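About us

Tatard is a luggage refurbishment and packing service. We take in hard-shell suitcases, inspect and repair them, and return them to hire stock or to their owners. A second line of work, Droleo, covers the packing of clothing and household textiles into cases to a written list supplied by the client.

The business started with one workbench and a contract for wheel replacement. It now handles 2,735 cases a year, the majority of them cabin and medium sizes. Enquiries from hotels, hire firms and private customers are dealt with by the same desk.

Benches

All bench work is done on a white surface. Loose threads, broken zip teeth and small screws show up against it. Tools in constant use, chiefly tape and markers, are kept in wire baskets on the walls so that the surface stays free for the case.
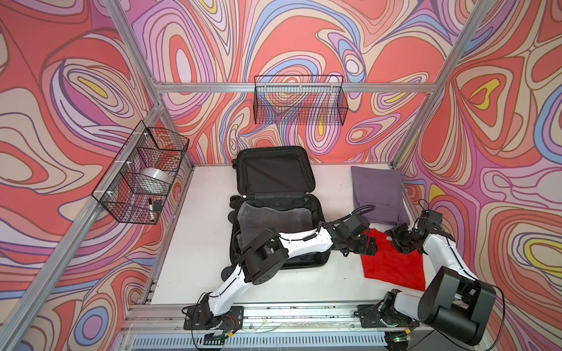 Each case is opened fully before anything else is done. The lining is checked for tears, the inner zips are run from end to end, and the straps are pulled to their full length. Faults are entered on a job sheet under one of 11 codes. A case with no faults goes straight to cleaning.

Shells, zips and wheels

The outside is examined with the case on its side. The main zip is followed round the seam between the two halves of the shell, with particular attention to the corners, where the tape is under most strain. Screws and rivets near the seam are checked for movement. Wheels are turned one at a time by the tread, then swivelled on the bracket. A wheel that catches is removed and the housing is cleaned before a new part is ordered.
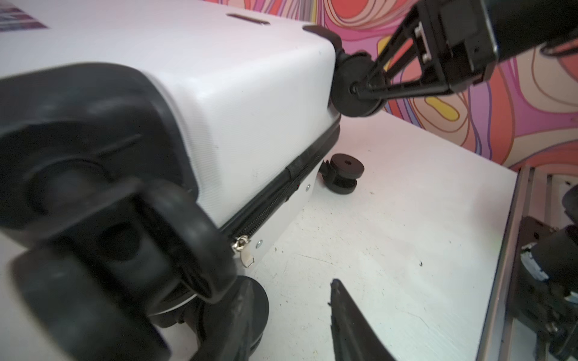 Hairline cracks in the shell are recorded but not filled. Cracks that reach the seam put the case out of use, and its sound parts are stripped for stock. We hold 47 patterns of wheel and housing. Parts outside that range are obtained through our supplier, Lai, normally within the month.

Clothing and textiles

Garments sent for packing are laid out and looked over on both sides. Pockets are emptied, seams are checked, and marks are noted on the client's list before folding. We do not wash or mend clothing. 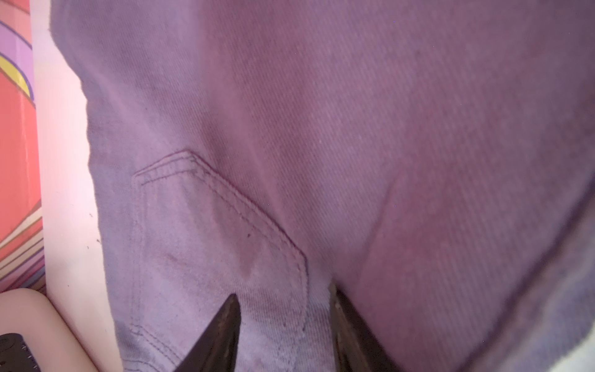 Patch pocket with double rows of tonal stitching, on purple twill.

Heavier items such as trousers and towels go into the lower shell. Shirts and other light items are placed over them, and the strap is fastened last. The lid is not used for bulky pieces. Where a client's list exceeds the volume of the case, we ask which items to leave out.

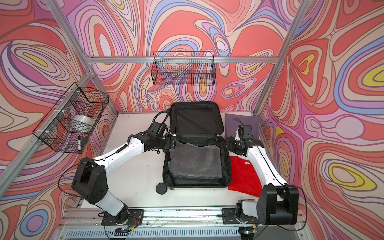
Open black case with a folded grey towel in the lower shell and a red cloth to the right.

Records

Job sheets are held in Metasero, our stock and repair register, which at the last February audit listed 1,575 open and closed jobs for hire customers alone. Clients may request a copy of any sheet relating to their own cases.

Page last revised 20/06/2024.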